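Ticket 404 – Tuva wire basket, rocks on table
Product: Tuva mesh basket, black, low sides
Bought from: Forkton online shop
Status: open (reopened twice)

Entry 1
Basket arrived in September. It rocks on the table if you press one corner. The listing says "sits flat on any surface". I have my doubts about "any", but a table seems a fair test. Order total was over the 700 mark for free delivery, so I have the whole set and would like to know if the rest will do the same.

Reply from Forkton support
Thank you for getting in touch. Please check that your table is level and that the basket is empty. Wire baskets can settle with use.

Entry 2
Settle into what? It's wire. Checked the table anyway with a spirit level, both directions, bubble in the middle. Turned the basket end for end and the rock went with it, so it's the basket. Closing the ticket without asking me was a bit quick.

Reply from Forkton support
We have passed this to the maker, Trisen. They suggest placing the basket on a folded cloth.

Entry 3
A folded cloth would steady a three-legged chair. Not accepted as a fix. Tried these instead:
– pressed the high corner down by hand, 16 times. Slightly better, back again by evening.
– left a heavy book in it overnight. No change.
– swapped it with the second basket from the same box. That one rocks less, but it rocks.

The sticker on the box says batch 366. If someone at Trisen could look at another one from that batch I'd be more inclined to believe the "isolated case" line.

Entry 4
Support asked which way round it goes on the table and what is kept next to it. Long side left to right, towards the back, in front of the cable hole. Metal cups go in it.

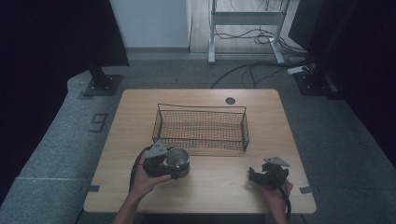

I was also asked whether the weight of the cups could be bending the rim. I don't believe it. The rocking was there on the first day, before anything had gone in. The Şimşekoğlu basket I had before this one cost less and stayed put for years with the same cups.

Still waiting for either a flat replacement or a refund on this one. Please don't mark as solved until I've replied.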